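Ollness Soft Tissue Practice Pads
Product information for teaching departments
Revised September 2023

Overview

The Ollness range provides tissue for the practice of incision, handling and closure in surgical skills courses. Pads are supplied by Trinenis to hospitals, colleges and simulation centers, and are intended for teaching use only.

Each pad is prepared to order. Departments may choose between plain pads, which arrive uncut, and prepared pads, which arrive with short straight incisions ready for closure. Prepared pads are recommended where teaching time is limited.

Ordering information

Plain pad, single: catalog number 162
Prepared pad, single: catalog number 162-P
Carton of 11 pads, plain or prepared: catalog number 4000
Holding tray, reusable: sold separately

Cartons may not be divided. Requests for mixed cartons should be sent to the Quintero sales office before the order is placed.

Storage and preparation

Pads must be kept in their sealed sleeves until the day of use. Store flat, away from direct light. Do not freeze. Before a session, place the pad in its tray and allow it to rest for at least 2 hours at room temperature. Pads that have been folded or stacked without their sleeves should not be issued to students.

Handling during practice

Color and surface vary from one pad to the next. Fine creases, small pale flecks and areas of redder color are accepted within the range and are not grounds for return.

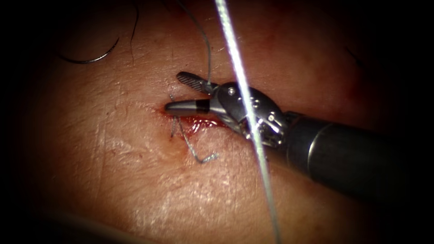 Students should take hold of the edge of the incision lightly and release it fully before moving to the next position. Repeated gripping at the same point will weaken the edge. Instruments with serrated jaws may be used, provided that the jaws are opened before the tip is drawn away from the tissue. Lighting should be directed at the incision itself.

Used pads are to be discarded under the department's own waste rules. Trays may be washed by hand and returned to service.

Returns and inquiries

Unopened cartons are accepted for return until the end of February following delivery. Written inquiries should be addressed to Getsemaní Gallegos, Product Information, Inura Building, and should quote the catalog number and the delivery note.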